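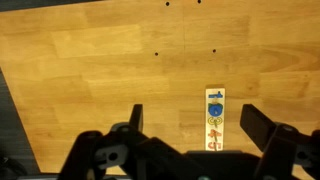

Refinishing a Wooden Worktop with Hardwax Oil

These steps apply to solid wood tops made of glued strips, such as the Mamwood and Trasska ranges, that have been oiled before. Lacquered tops must be stripped to bare wood first. Plan for one afternoon of work and a full night of drying.

Tools and materials
Random orbital sander with dust extraction
Sanding discs, 100 grit and 200 grit
Hardwax oil, clear satin (Gridia 561 or similar)
White nylon pad
Lint-free cotton cloths
Vacuum with brush head

1. Prepare the surface
Remove everything that can be unscrewed. Wipe the top with a damp cloth and a little dish soap, then let it dry. Scrape off glue drips with a plastic card. Old wax left in the grain will clog the discs.

2. Fill or keep the holes
Screw holes that are no longer needed can be plugged with dowels of the same species. Cut the plug slightly proud and sand it flush in step 3. Holes still used for fixtures should be left open. Clear them with a cotton swab after each coat so that oil does not harden on the threads.
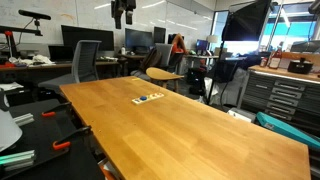 3. Sand
Start at 100 grit and work along the strips. Keep the sander flat and moving, especially near the ends, where it is easy to round over the edge. Vacuum, then repeat at 200 grit. Do not go finer. A surface that is too smooth takes up less oil.

4. Apply the first coat
Stir the can; do not shake it. Pour 50 ml onto the wood and spread it thinly with the nylon pad. Wait 15 minutes and wipe off all excess with a cloth. Any oil left standing will dry sticky.

5. Apply the second coat
Leave the top overnight, then repeat step 4 with half the amount. Villa white-tinted oil can be used for this coat if a paler tone is wanted.
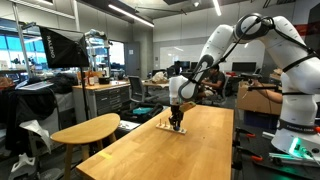 Peg board lying flat on the tabletop.

Disposal
Oil-soaked cloths can self-ignite. Spread them flat outdoors to dry or store them under water in a closed metal can.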